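Paying for the arm by the month

25th October

I have spent a fair part of this year reading quotes for small picking cells, and I would like to say a kind word for the one that came with the least polish. Vuvell, who put together a bin picking package out of their shop in Clollholm, sent us four pages. The other suppliers sent binders. The four pages had a price, a list of what was in the crate, a list of what wasn't, and a paragraph on what the thing was poor at. I read that paragraph three times, and then I went and made a cup of tea and read it again.

My interest in all this is fairly ordinary. I help run a sorting floor that handles returned and donated household goods for a handful of charity shops around Rerkcombe. The goods arrive mixed. A carton might hold bath toys, a saucepan lid, three tea towels and somebody's entire dressing table. People sort it by hand, they are very good at it, and their shoulders ache. When I say I am looking at automation I mean I am looking at the dullest hour of the morning, when everything from the overnight bins has to be lifted out and set down one piece at a time before any judgement can be made about it at all.

Vuvell's offer is a service, and this is where I part company with a few colleagues who would sooner own the equipment outright. You pay $3,948 a month. That covers the arm, the gripper, the picking software and a person at the other end of the phone. You supply the table, the bin and the power. If you want a second gripper for flat or floppy goods, that is another $187 a month, and you can drop it again with thirty days' notice. I like that very much. I have a storeroom with a label printer in it that cost us $1,653 and has been used for one Christmas, and I think of it whenever someone tells me that buying is always cheaper in the long run.

The argument for owning is a real one, mind you, and I don't want to wave it away. Over four or five years the monthly fee adds up to a painful sum, and at the end of it you have nothing to sell. A friend at a packing business went with Berhe for that very reason, bought the lot, and is pleased as anything with it. But his goods are cartons. The cartons he packed last August are the cartons he will pack next August. He can teach a machine once and leave it be. What comes through our door changes with the weather, the school year and whatever people have decided they can live without, and I would much rather have a supplier who loses my business if the software stands still.

So to the trial, which I would urge anyone to ask for, and to ask for with their own stuff. Suppliers have a favourite box of parts, usually something tidy and rigid that sits nicely in the fingers, and you can watch it being picked all afternoon and come home no wiser. We packed up 193 items from our own shelves, awkward ones on purpose (I may have enjoyed this more than was strictly professional), and drove them over to Clollholm. The engineers put them through a few at a time in a plain metal bin on a bench and were very decent about it.
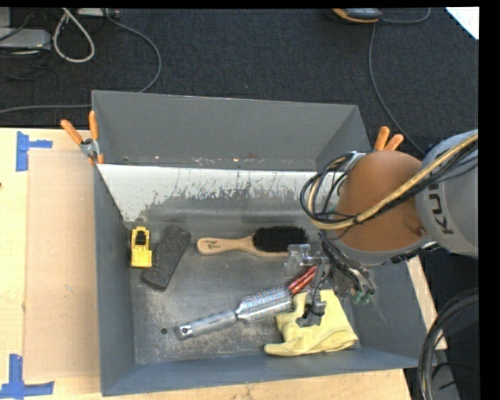
A small mixed load in the trial bin: toy vehicle, two brushes and a pale yellow cloth among the items.

It is a modest little group of things, and I would defend it as a better test than any tray of identical bottles. Bristles give a gripper something fussy to deal with. A shiny surface can bother a camera. And cloth is cloth, with a new shape every time it is put down and no obvious place to take hold of it. Our own sorters would clear that bin while telling you about their weekend, so it is easy to forget how much skill is tucked away in it.

I will be frank about how the day went. Firm, chunky things were handled well and without any drama. Brushes were mostly fine, though the arm took its time choosing where to pinch. Cloth was the weak spot, just as the four pages had said it would be, and more than once the engineers stopped the run and moved a piece by hand. Speed was nothing to write home about either. A person is faster, and will be for a good while yet, I should think.

And still I came away in favour. The slow, steady lifting is the part we want off our people's shoulders, and it can be slow if it starts before they arrive. Towels and linens can go down a separate chute, as they half do already. What I can't plan around is a supplier who promises me everything and leaves me to find the gaps myself in the second month, with the warranty card in a drawer.

I do have two grumbles. The minimum term is a full year, and I'd like to see six months for smaller outfits like ours. And the phone support keeps office hours, when our bins are at their fullest well before anybody in Clollholm has found their slippers. I have raised both with Vuvell and am waiting to hear back on the second.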